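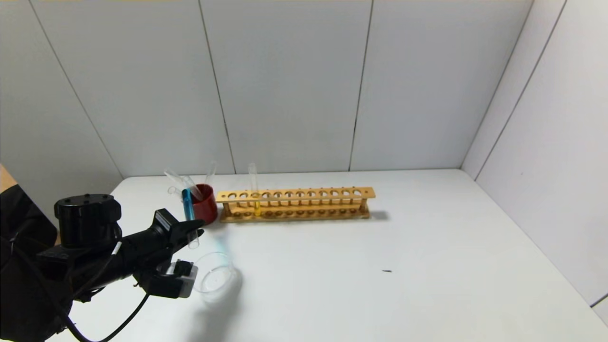 Angharad Hughes asked whether a tube standing in a cup counts as stored, and could the checklist please say so one way or the other. Fair point, and it's now item 3. I've rewritten the whole sheet while I was at it, so bin any copy older than this one.

Glassware bench check, Clonamgate teaching lab
Sheet 615, revised December 15, 2024

1. Rack sits flat and doesn't rock
OK. I pushed down on both ends of the wooden one and it stayed put. I do like a wooden rack! The old wire things from Trollby used to skate about all over the place.

2. Holes and base recesses clear of splinters and bits of glass
OK. Run a gloved finger along the bottom board too, please. I forgot that in March and paid for it with a cracked tube.

3. Tubes kept in the rack
Needs work. A cup is fine for a minute while you're sorting (I do it myself) but tubes lean out at all angles and one elbow has the lot over. So no, Angharad, it doesn't count as stored.

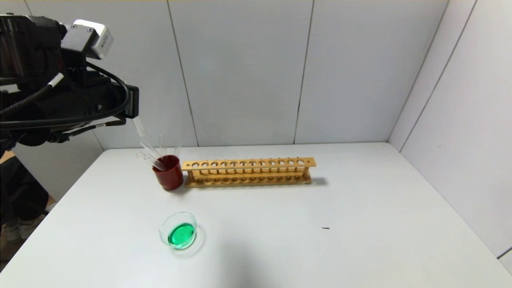 Item 4: green liquid in the beaker, rack empty.

4. Open liquids labelled and away from the bench edge
Partly done. Food colouring and water is all we use for the pouring practice, but a visitor can't know that, so it still wants a label. I've put a roll of the Anel sticky ones in the top drawer.

5. Worktop clean
Nearly. White tops show every speck, and that's really why I pushed for them. Wipe down before and after.

6. Rims and rounded ends free of chips
Hold each tube up to something dark and turn it slowly, it's the only way I ever spot a hairline. Any doubt, into the glass bin. They come in boxes of up to 2,000 from the supplier, so please don't be sentimental.

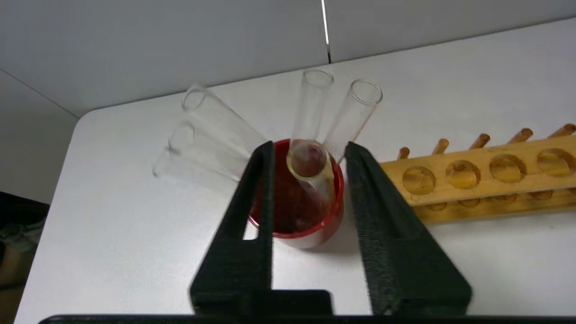 7. Cup not overfilled with tubes
Passed, just. Four leaning out is as many as I'd want to see in a short wide cup like the red one. If you need more than that out at once, use the rack, there's loads of room in it.

Still to do: label for the beaker, new gloves in medium.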